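Hand drum for a four year old: tacked head or rope?
Music Corner > Percussion > Small drums and shakers

touran_a
My niece turns four soon and I want to get her a proper little drum, the kind with a real rim and one stick. I've seen the red ones with the head tacked on around the edge and a ribbon for carrying. Has anyone had one of these for a while? My worry is the tacks. The other option is a rope-tensioned drum from Barbu, which costs more and is heavier. Budget is 70 at the most, and I'd like change from it.

Tiburcio M
We had a tacked one for two years at our place in Destport. No tack ever came out. The head went slack in damp weather and came back when the weather dried. You can't tune them, so whatever note it has is the note you get. For a four year old I wouldn't care about that.

pemetti_fan
I disagree with the above. I had two tacks lift on mine in the first September. You can press them back in with the back of a spoon but I would not leave a drum like that with a child under five unless somebody is in the room. Get the Barbu.

Tiburcio M
Two tacks out of how many, and how old was the drum? Mine was bought new. If yours came from a market stall it could have been sitting in the sun for years.

pemetti_fan
It was second-hand, yes. I still think it's a fair warning.

touran_a
Thanks both. What do people put underneath? We have floorboards and my sister has neighbours downstairs.

Hamidreza B
A cloth mat, anything with a bit of weight to it. The drum slides on a bare surface and a child will chase it across the room. I use a long printed one in the Starry Night style. I also keep a couple of plain wooden blocks on it, because my two like tapping the stick on wood as well as on the skin and it gives them a second sound.

On the tacks, run your thumb around the rim once a week. It takes 20 seconds. Same sort of red drum as you're asking about:

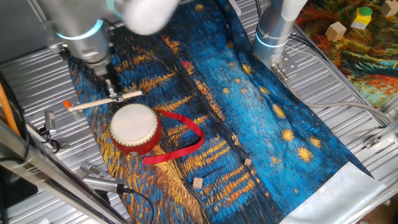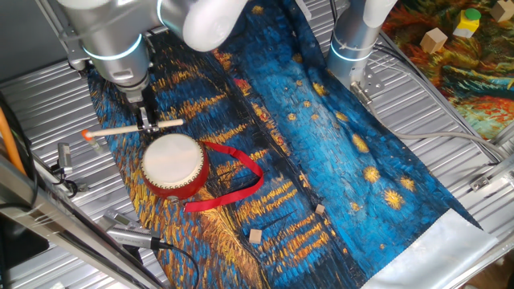
Alistair Aitken
Agree with Hamidreza on checking the rim. I'd add the ribbon to the list of things to think about. A long loop is fine for an adult's wrist or shoulder but I don't like it around a small child's neck. On ours I undid it and tied it back on at about half the length, then took it off altogether when the younger one started walking. You can always put it back.

Hamidreza B
Fair point. Mine are seven and nine so I hadn't thought about the neck.

pemetti_fan
A cloth mat won't do much for the neighbours though. It stops the sliding but the noise goes straight through. You want foam under the cloth, 15 mm or thicker. The Lukel puzzle tiles are fine and they wipe clean.

Tiburcio M
For a hand drum? It isn't a kick pedal. The sound is mostly in the air and the neighbours will hear their own telly over it. Foam is money wasted in my opinion.

pemetti_fan
You haven't lived under one. I have.

Chutima S
I teach a preschool music group and we have both kinds of drum in the cupboard. The tacked ones get picked first because they're light. The rope ones last longer, but the little ones can't hold them up, so they end up on the floor anyway. I put any drum with a raised tack on the top shelf until I've fixed it.

Two things on the stick. Look for one that's short enough for the child to hold near the middle, and check the tip is on firmly. I had a painted tip chip on me last term and I sanded it back and left it bare. Also show her how to let the stick bounce. Kids who press it into the skin are the ones who go through it.

touran_a
That's useful, thank you Chutima. Does a torn head mean a new drum?

Chutima S
On the tacked kind, more or less. You can re-skin them if you're patient, but by the time you've bought the skin and a box of tacks you've nearly paid for another drum. On the rope kind it's an afternoon's work.

Alistair Aitken
I've re-skinned one. Soak the skin overnight, put the tacks in opposite each other and work your way around, then leave it alone for a few days. It came out a bit lopsided but it plays. Not sure I'd bother again.

touran_a
I've gone with a new tacked one, and I'll shorten the ribbon before I wrap it. Mat from the linen cupboard to start with, and foam if the neighbours complain. Will post again once she's had it for a bit.

pemetti_fan
Check the tacks before you wrap it too.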